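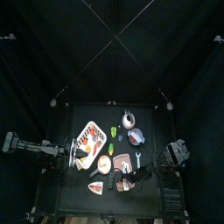 Visita ao laboratório aberto da Teveck, em Plotness

Cheguei a Plotness com quase uma hora de adiantamento, porque o autocarro de Irkeseck tem só duas ligações de manhã e a segunda já não servia. A inscrição para o dia aberto tinha sido feita em março, e eu já quase não contava com ela. Na entrada deram-me um cartão com o nome escrito errado e uma folha com o programa: apresentação, percurso pelas salas, demonstração, perguntas. Éramos um grupo pequeno, a maioria professores de escolas técnicas.

A apresentação foi feita por Sizwe Nkosi, que dirige a parte de manipulação. Ele fala devagar e com muitos exemplos, o que agradeci, pois ainda me custa seguir os termos técnicos em português. Explicou que a empresa trabalha há 5 anos no mesmo problema: fazer que dois braços arrumem uma mesa cheia de objetos diferentes, sem que alguém os coloque antes em posição certa. O projeto chama-se Catacutan. O nome vem, segundo nos disse, de uma rua onde ficava o primeiro escritório.

Depois passámos às salas. Na primeira estavam as bancadas de manutenção, com peças abertas e muitas caixas de parafusos. Na segunda ficam as pessoas que revêm as gravações. Uma sessão de trabalho completa pode ter até 435 tentativas de pegar num objeto, e cada uma é marcada por alguém como boa ou má. Perguntei se isto não cansa. A rapariga que me respondeu disse que sim, depois do almoço cansa muito.

A demonstração foi na terceira sala, a maior. A mesa é escura e fica dentro de uma espécie de tenda de pano preto, e os dois braços entram um de cada lado. Eu esperava ver peças de fábrica, cubos, cilindros. Havia comida de brincar num cesto branco, uma maçaroca de milho, uma frigideira com um ovo estrelado, uma chaleira branca, uma panela pequena. No meio de tudo isto, uma chave de bocas, das verdadeiras ou pelo menos com esse aspeto. Um colega do grupo comentou que a mesa da cozinha dele, ao domingo, é igual.

Everett Lyons, o engenheiro que conduziu esta parte, pediu-nos para ficar atrás de uma linha no chão e para não usar flash. Contou que os objetos de cozinha foram escolhidos pelas formas: os redondos fogem dos dedos, os planos quase não deixam sítio onde agarrar, e os cabos obrigam o braço a decidir de que lado chega. O pano preto serve para tirar da vista tudo o que não interessa às câmaras. Foi uma explicação simples e eu gostei dela. 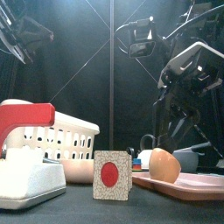 O que mais me interessou foi a lentidão. Nos vídeos que a gente vê na internet os robôs parecem muito rápidos, e ali cada movimento pedia paciência. O braço descia, parava um pouco, corrigia, descia outra vez. Lyons disse que a velocidade se pode aumentar, mas que nesta fase preferem perceber onde está o erro. Numa série recente, 83 por cento das tentativas foram marcadas como boas. Ele não pareceu muito contente com o número – na opinião dele, as falhas estão quase todas nos mesmos objetos.

Nas perguntas, uma professora quis saber se os alunos dela podiam vir fazer estágio. Podem, mas só há 5 lugares por ano e a candidatura faz-se por carta. Outra pessoa perguntou pelo preço dos braços e recebeu uma resposta bastante vaga. Eu perguntei pelos objetos moles, como roupa ou sacos, e Nkosi respondeu que isso é outro trabalho e que ainda não começaram.

Para quem pensa ir: o edifício fica a vinte minutos a pé da paragem, numa subida, e o café mais próximo fecha cedo. A visita é gratuita e dura uma manhã. Recomendo levar um casaco, a sala dos braços é fria. Quem quiser ver a demonstração com calma deve ficar do lado esquerdo do grupo, porque à direita juntam-se todos os que tiram fotografias.

Apanhei o autocarro das duas e escrevi estas notas no caminho.

Contacto | © Cadernos de Visita, 26 dez. 2020 | Voltar ao topo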